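Stirkis Two-Arm Kitchen Helper: Set-Up and Care Guide
Section 13. When a Hand Stops Partway (Fault 53)

Sooner or later most owners run into Fault 53, and we know it can be a little unnerving the first time, especially if one hand is reaching for something and the other is still holding something up. Take a breath, there is usually plenty of time. The fault means that the hand lost track of its grip and the arm has locked where it is. A locked arm keeps its hold for as long as it has power.

CAUTION: Do not switch off at the wall while a hand is holding anything. The grip lets go when power is lost, and whatever it was holding will fall.

CAUTION: Keep your face and fingers away from the elbow and wrist joints until the status light has gone out.

1. Press the Pause button once and wait for the tone.
2. Close any drawer standing open under the arms, if you can do so without reaching between them.
3. Support the held item from below with your free hand. Lids and plates are more slippery than they look, so please take your time over this one.
4. Hold the Release button for 3 seconds. The fingers will open slowly.
5. Put the item down well away from the counter edge, then move phones, cups and cables out of reach of both hands.
6. Press Home. Each arm should fold back to its resting position in one smooth movement.

Note: Soft cloths are the most common cause. In August our Gretville workshop went through 69 reports of this fault, and a folded towel came up again and again, mostly because the fingertips had closed on the very edge of it. Laying the towel flat, with its long side facing the robot, helps a great deal.

If the fault comes back after you have homed the arms, leave the robot paused and call the Jerham service desk before trying another task.
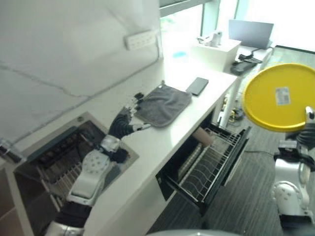
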